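4.2 The drawer problem

Small parts are kept in small drawers. The arrangement is so widely accepted that we found very little written about it, and what there is comes mostly from people who sell small drawers. Our participants, drawn from hobby benches, sewing rooms and one clock repairer's back bedroom, held firm views on how a parts organiser ought to be filled. Their own organisers tended to disagree with them.

In interviews, the favoured principle was sorting by kind: screws with screws, buttons with buttons, and so on down to the last grommet. In practice a drawer took its character from whatever went in first. A washer put somewhere for the afternoon in July had, by the time of our second visit, attracted other washers, a pencil stub and a key. Participants described such drawers as "washers". Asked about the key, one man said that he knew where it was, and we had to concede the point.

Vasilakis (Loukia Vasilakis, who ran the home visits and kept the field notes) proposed the term "founder effect" for this. The other authors objected that the term was taken. It appears in our coding scheme as "first thing in".

Labels helped less than their owners expected. Participants who labelled every drawer before filling it were the likeliest to keep a second, unlabelled container beside the first, usually a jam jar, for things that did not match a label. The jar was emptied into the organiser at intervals and with some bad temper. Those who labelled afterwards wrote longer labels. The longest in our notes reads "springs (not the good ones)". We were not shown the good ones.

4.3 Width and what it invites

Organisers sold for the home often mix drawer widths, and this has consequences for sorting that the flat grid of a labelling sheet does not bring out. Figure 3 shows drawers that appear to be empty, with no habits on view. In the lower row the widths increase from left to right, so that a person filling it must decide, with no contents to guide them, what deserves the most room.

We expected participants to give the widest drawer to the largest items. Most gave it to the items they were least sure about. Wide drawers were spoken of as "general" or "for now", and narrow ones were given to things with proper names. The clock repairer kept taps and dies in his narrowest drawer and, in his widest, a category he called Fragkou, after a supplier whose mixed bags he had never finished sorting.

Clear fronts were praised by everyone and used by few. A see-through drawer ought to make a label unnecessary, yet participants looking for an item opened the drawer they remembered, then its neighbours, and only then stepped back to look through the fronts. We make no claim that this is irrational. The first author does it too.
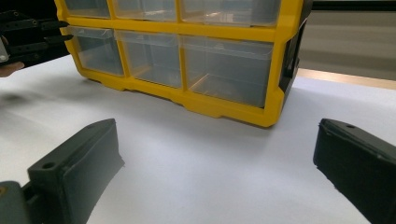
Figure 3. Yellow parts organiser with clear drawers, lower part of the unit. The drawers in the bottom row differ in width.

4.4 Emptying out

Every participant had at some point tipped the whole contents on to a table with the aim of starting again. Accounts of the tipping were vivid and accounts of the putting back were short. Several recalled finding duplicates of things they had bought because they could not find them, and the usual response was to put the duplicates together in a wide drawer.

Only the sewing room participants finished the job in one sitting. They credited this to needing the table for supper.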